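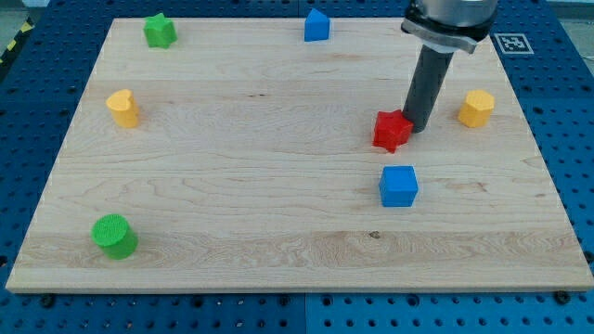 Blocks on the board, with the tool down beside the red star.

Recording push demonstrations on the block board

Before you start

Clamp the board to the table and tighten both front knobs. Check that the square marker beside the board is lying flat. If it has moved, redo the camera calibration first. Episodes recorded with a bad calibration can't be repaired later.

Place the blocks by hand. Spread them over the whole board and change the layout every 14 episodes. Leave enough space for the tool to get behind each block.

Recording an episode

1. Lower the tool until it almost touches the wood, then stop.
2. Press record and wait for the light.
3. Push one block to a new place. Keep the speed even. Small corrections are fine and should stay in.
4. Lift the tool clear and press stop.
5. Type one sentence saying what you did, such as "push the red star next to the blue cube" or "move the yellow heart toward the green cylinder."

Use your own wording. Shahzad Tarar's first set had 237 episodes and nearly all of them began with "push the," so the model did poorly on "slide" and "move."

What to throw out

Delete an episode if a block falls off the board or if your hand gets into the camera view. Keep the ones where a star turns as you push it. Stars and hearts rarely travel straight, and the model needs to see that.

We train the first Cumari model at 1,000 episodes. Send questions about labels to Horațiu Nedelcu.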